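Gandale Community Choir Opens Its Doors to New Singers This Fall

GANDALE, July – The Gandale Community Choir is delighted to invite anyone who has ever hummed along to the radio (and meant it) to join its new season, with open rehearsals starting in September at the old Mowat Street chapel.

The choir began with 12 singers and a borrowed piano, and it has grown, slowly and cheerfully, into a group that now fills the chapel from the front pews to the coat rack. There is no audition. You don't need to read music, and if you can only make it every other week, please come every other week. 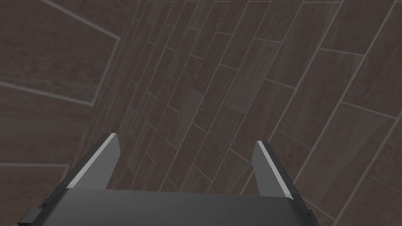
"I joined because my neighbor wouldn't stop asking, and I'm so glad she didn't," said Ailsa Guthrie, the choir's chair. "We have people who sang in college and people who hadn't opened their mouths since grade school, and by the second song you really can't tell who is who."

Musical director Calum Ritchie has picked 18 pieces for the season, among them three Finnish folk songs arranged by longtime alto Sirkka Rantala, who will also be teaching the words, very patiently, over tea. Rehearsals begin at 7 p.m. and finish at nine, though the chatting tends to go on well past that.

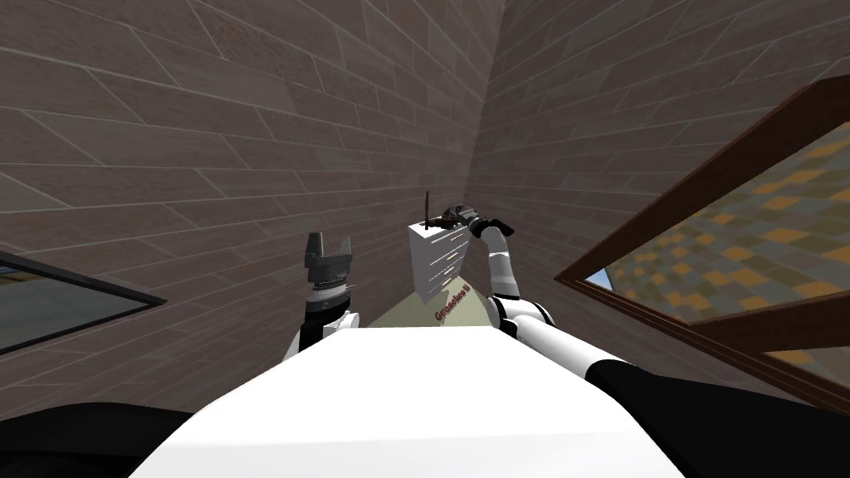 Last season's spring concert raised $744 toward new songbooks, and the choir would like to thank everyone who bought a ticket, baked a pie or stayed behind to stack chairs. The winter concert will be held in December, with tickets on sale from Gultadlow Books in November.

Membership is $19 for the season, and the first two rehearsals are free. To sign up, or just to ask a question, speak to Isla Aitken at the bookstore counter or drop by the chapel a little before seven.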